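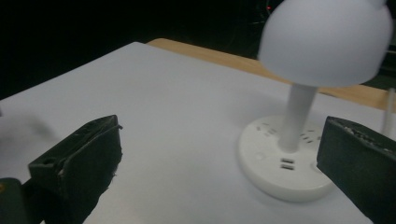

Makeup trial fee, is it normal?

hortensia_t
Hello all. I get married at Udthorpe in February and I found a makeup artist I like, from Gustura. She asks 800 for the day, but the trial is separate, so the total becomes 920. Is this usual? Where I grew up the trial is always included.

renabride
Normal here. I paid separately too. The trial takes her two hours, it is real work.

Dijkstra
I don't agree. If you book the day, the trial should come off the price. Ask her before you sign.

hortensia_t
I asked on Thursday. She said no, but she can include my mother's hair – I think this is fair?

Dijkstra
Only if your mother wants it.

renabride
Take it! Hair for a mother is rarely cheap.

Tumelo Shezi
Please check also the travel cost. Udthorpe is far from everything and ours came on the last bill.

hortensia_t
Thank you, I did not think of travel. I will write to her tonight.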